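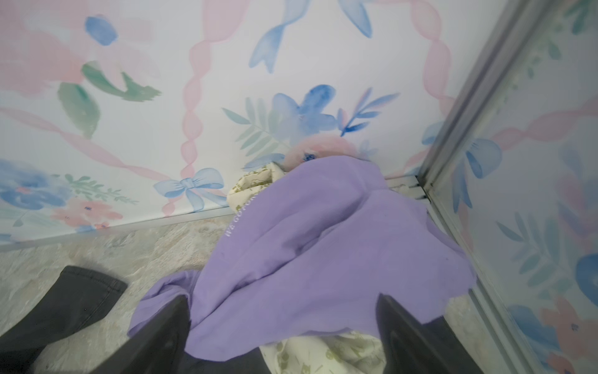
What gripping force limit should be written into a site procedure for an arm that handles cloth around people?

The one your risk assessment arrives at for the body part most likely to be caught, measured at the fingertips of your own gripper, with the lower of that figure and the fabric limit entered in the procedure.

Home > Automation > Standards and good practice > Handling

Soft goods: what belongs in the written procedure?

Posted by hikthorpe_bench

We are drafting a procedure for two-finger grippers picking up garments and bedding at floor level. The existing document was written for cartons and says almost nothing that applies to fabric. It has a single force figure, a single speed and a line about keeping clear. I have been asked to produce a replacement by the end of February.

Three points are unclear to me. First, whether the force limit should be set per fabric or per gripper. Second, how to treat a pick where two cloths lie on top of each other and only one is wanted. Third, what a sensible stop condition is when the cloth is caught on something, a rail or a door track for instance. The arm's own collision detection does not seem to respond to a slow pull on cotton.

2 replies

Sorin Zupan

Taking the points in order.

Force. Set two limits and record both. The gripper limit comes from the risk assessment and does not change with the load. The fabric limit is a working value and can be listed in a table by material. Ours gives 30 N for woven cotton and brushed cotton, and less for knits. Measure at the fingertips with a gauge, at the opening width you will use. The value on the controller screen is calculated from motor current and on our units it reads low when the fingers are nearly closed. Repeat the measurement after any change of fingertip.

Stacked cloths. Treat this as a separate case with its own paragraph. Our wording is: close, lift 82 mm, hold, check, then continue or release. The check has to establish that one item is in the fingers and that nothing beneath has been carried up with it. If it cannot be established, the arm lowers before opening. Do not allow a release at height, even with light fabric — a sleeve or hem can stay hooked on one finger and swing.

Snagging. You are right that collision detection is a poor guide. Fabric stretches and the load rises too gradually to trip it. Use a force threshold at the wrist together with a limit on travel while under tension. When either is reached, the arm stops and lowers along the path it came by. It should not open under tension. A second attempt is permitted from a different grasp point. After that it calls an operator.

Two items usually missing from carton procedures:

— Fingertip edges. Inspect for burrs at the start of each shift and log it. A burr that does nothing to cardboard will pull a thread.
— Pile flooring. State the minimum fingertip height over carpet separately from hard floor. Carpet height varies across a room, so one calibration at the doorway is inadequate.

We followed the Vukčević template for the layout and dropped its section on lifting points. Our log for the first version ran to 570 picks, of which 31 ended in a stop. Keep the log with the procedure, with the cause of each stop entered by whoever cleared it.

liviseck_ops

Agree with most of that. We just use one force limit, the lower one, and have had no trouble. Fewer numbers for people to get wrong. Also put the speed limit near mirrors and glass in bold, ours was buried on page four and got missed.

hikthorpe_bench

Thank you both. I will use two limits and keep the stacked case separate. Does the travel limit under tension apply from the grasp or from the point where the load first rises?

Sorin Zupan

From where the load first rises. If you count from the grasp, a long sheet will stop the arm before it is clear of the floor.

Related threads
Fingertip wear: replace by hours or by inspection?
Tronirura wrist sensor drifts after warm-up
Who signs off a change of gripper?
Marking out a shared floor area
Stop log format — paper or spreadsheet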